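Bufferbloat no uplink: como medi e o que mudei

13 de agosto de 2024

Durante meses atribuí ao provedor as quedas de qualidade nas chamadas de vídeo. O teste de velocidade dava sempre o valor contratado, o sinal do Wi-Fi estava bom e a perda de pacotes era zero. Mesmo assim, quando o backup noturno começava mais cedo do que devia, o áudio do outro lado chegava aos pedaços.

A causa era o tamanho da fila no roteador. Quando o enlace de subida satura, os pacotes excedentes ficam guardados num buffer. Se esse buffer for grande e a fila não tiver gestão ativa, cada pacote novo espera que todos os anteriores saiam. Não há perda, mas a latência sobe até o TCP perceber que deve abrandar, o que, com um buffer fundo, demora muito.

A medição

Para medir não é preciso equipamento especial. Usei um computador ligado por cabo diretamente ao roteador, um Muneo que já cá estava quando mudei de casa. O cabo é importante: com Wi-Fi no meio, não se sabe se o atraso vem da fila do uplink ou da disputa pelo canal de rádio.

O procedimento:

Deixar um ping contínuo para um servidor estável, com o enlace em repouso, e guardar o resultado.
Iniciar um envio que ocupe toda a subida e manter o ping a correr.
Parar o envio e verificar se a latência volta ao valor inicial.

Repeti tudo 3 vezes. No pior caso, com a subida saturada, o ping chegou a 1321 ms. Com o download saturado e a subida livre, o atraso aumentava pouco, e isso apontou logo para a fila de saída.
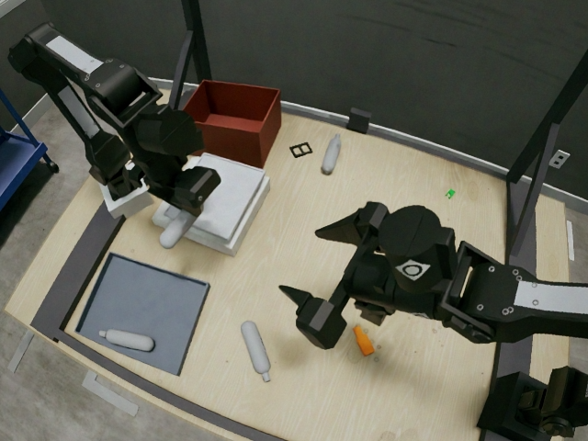

Dois braços pretos sobre a mesa clara, com a caixa vermelha ao fundo.

Convém olhar para a série completa e não apenas para a média. A média da minha primeira medição parecia tolerável porque incluía os segundos antes do envio. O percentil 95 e o máximo contam outra história, sobretudo para voz, em que um atraso variável obriga o receptor a aumentar o buffer de jitter ou a descartar pacotes que chegam tarde.

O que não resolveu

A primeira tentativa foi o QoS do próprio Muneo, com prioridade para a porta do computador de trabalho. Melhorou um pouco enquanto o backup saía de outra máquina. Quando o envio e a chamada partiam do mesmo computador, o resultado era igual ao anterior, visto que os dois fluxos caíam na mesma classe.

A segunda foi trocar o canal do Wi-Fi. Fiz isso antes de ter os números do cabo e perdi um serão inteiro. Fica registado.

A Yaqin Han, que gere a rede do escritório onde trabalhei em Clanddale, sugeriu que eu parasse de mexer em prioridades e limitasse a taxa de saída. O raciocínio é simples: se o roteador enviar um pouco menos do que o modem consegue escoar, a fila forma-se no roteador, onde pode ser gerida. No modem não tenho controle sobre ela.

A configuração

Substituí o Muneo por um Prindo usado, que aceita firmware com SQM. Escolhi CAKE como disciplina de fila na interface WAN. Os parâmetros que alterei foram 2: o limite de subida, fixado em 90% do valor medido no cabo, e o overhead por pacote, ajustado ao tipo de encapsulamento da linha. O resto ficou com os valores de fábrica.

Comecei com 95% e ainda apareciam picos de 350 ms. Desci de ponto em ponto até desaparecerem. O débito que se perde é o custo do método, e numa linha cuja taxa varia ao longo do dia o limite tem de ser calculado pelo valor mais baixo.

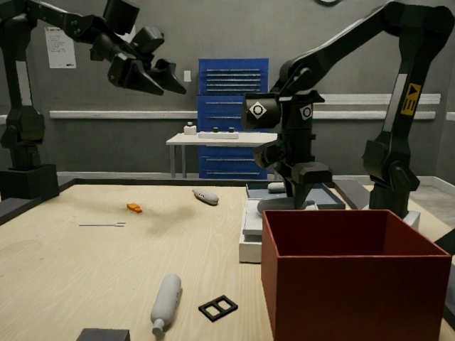
A mesma mesa, com a garra esquerda aberta e vazia.

Atenção ao processador. O controle de taxa é feito por software e desliga, em muitos modelos, a aceleração por hardware. O Prindo aguenta a minha linha com folga, mas a Qianru Meng tentou o mesmo num Tan mais antigo e o download caiu para metade, com um núcleo a 100%. No caso dela ficou apenas o limite na subida, e a descida continua sem shaping.

Resultado

Com o envio a saturar o uplink, o ping fica agora poucos milissegundos acima do valor em repouso. O backup demora mais a terminar, e as chamadas deixaram de falhar enquanto ele corre.

Falta testar o IPv6 separadamente e ver se o limite aguenta nas horas de maior uso. Também quero repetir as medições por Wi-Fi — o ponto de acesso tem a sua própria fila e o SQM na WAN não lhe toca. Se os números forem interessantes, publico aqui os gráficos e o ficheiro de configuração.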